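Takthorpe Allotment and Garden Society
Minutes of the September members' meeting

The meeting opened at 7:05 p.m. in the upstairs room at Sorness Hall. A quorum was present. Apologies had been received from the Drarville members, who had a road closure to deal with.

1. Minutes of the last meeting
Approved with one correction. Under item 4, "east gate" should read "lower gate."

2. Water
The meter reading for the season came to 3828 gallons. This is higher than last year. Members put it down to the dry spell and to the hose left running on the Dai Lane side in July. It was agreed that the hose timer will be replaced before spring and that the shared tap will be shut off at the first frost warning. Plot holders should empty their own barrels by then.

A member asked if a second tap could be put in near the compost bays. The cost is not known. Two quotes will be requested and brought to the next meeting.

3. Plots and waiting list
All 114 plots are let. Plot 2 has been given up and will go to the next household on the list once the shed is cleared. Letters have gone out about overgrown plots. Replies so far have been fair, and one member has asked for more time after an operation. This was granted.

There was a long discussion about splitting full plots into halves. Some felt that new growers do better with less ground. Others said that half plots make for too many paths and arguments over edges. No vote was taken. The item will be carried over.

4. Harvest supper
The supper made $174 after the hall fee. Soup ran out early and there was too much bread. Next year the soup order will go up and the bread order will stay with the Drarville bakery but at a smaller size. Several members asked for the squash recipe, and it will go in the winter newsletter. 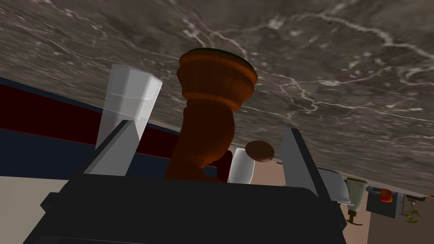
The newsletter also needs short pieces on storing onions and on saving bean seed. Copy is due by the end of October.

5. Any other business
The lower gate is sticking again - please lift it when closing. The padlock code will change in November and will be sent out by mail only.

A wheelbarrow with a green tray is missing from the tool store. Anyone who has borrowed it is asked to bring it back.

The meeting closed at 8:40 p.m. The next meeting will be held in the same room in November, same start time.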